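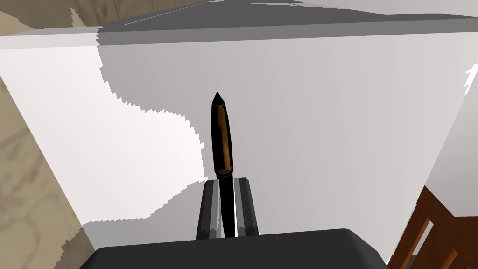
Clurine 14 export stutters on playback, and the sound drifts

Status: solved (I think!)
Category: Video export

Hello all. I've been chewing on this one since the start of December and I'm writing it all down, partly for whoever gets stuck on it next and partly so I remember what I did.

I shoot and edit short films for small charities. The current job is a 20 minute portrait of the boatyard at Trernutgate, lots of interviews, lots of slow shots of people planing bits of wood. It plays beautifully in the timeline. Export it, though, and the picture hitches every few seconds, and by the end the sound is well behind the lips. The client spotted it before I did, which was a bit embarrassing.

What I'm running: Clurine 14 on my desktop, footage on a Lirkuteck external drive, two cameras. The main one is set to 25 frames a second. The second one I borrowed, more on that further down.

Things I tried first

Restarted everything. No change.

Cleared the render cache and exported again. Took all evening, same stutter in the same places. That was useful in a way, as it ruled out the machine just having a bad day.

Copied the whole project on to the internal drive, in case the Lirkuteck was too slow. It isn't. Same result, and I've copied it all back.

Turned off the colour work and the noise reduction. The export was much quicker and still hitched. I also dropped the quality slider from 100 to 72 because somebody in an old thread swore by it. All I got was a smaller file with mushy shadows, so put yours back up if you've done the same.

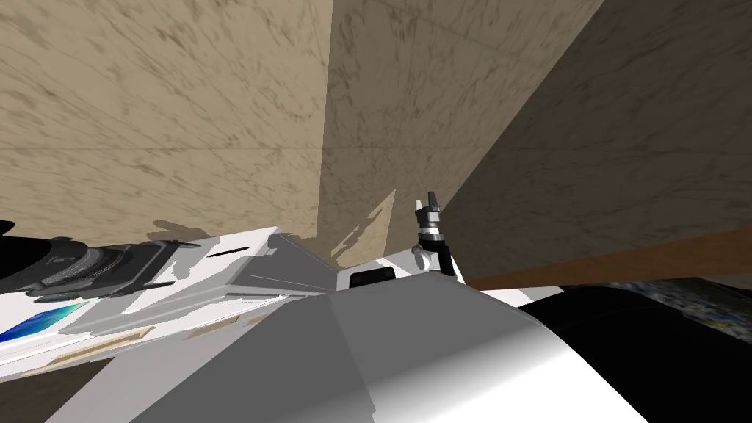 Then I exported just the first interview on its own, and it was perfect! Second interview, also perfect. Third one, hitching all over the place and the sound sliding off. So it was only some clips, and I felt a fool for not chopping it up sooner.

Reply from Zdeňka Hudec

Can you look at the clip details for the bad ones and tell me what it says under frame rate? If it says "variable", that's your trouble. Clurine copes in the preview and then guesses at export. Was any of it recorded on a phone or a screen recorder?

My reply

Zdeňka, you're a marvel. Not a phone, but yes, every bad clip says variable. They're all from the borrowed camera, a Hrnčiar, which has a "long record" setting I'd never noticed (it's two menus down, under power saving of all places). It was switched on for the whole boatyard shoot.

What fixed it

I ran all the Hrnčiar clips through the convert tool, set to a fixed 25, with the sound left uncompressed. Kept the same file names, put them in a new folder, and used Relink Media to point the project at them. My cuts all stayed put apart from one in the third interview, which needed a nudge of a couple of frames.

Exported again at full quality and watched it through twice. No hitching, and the lips match right to the credits.

One thing still open: the relinked clips lost their markers. Is there a way to bring those across, or am I typing them in again?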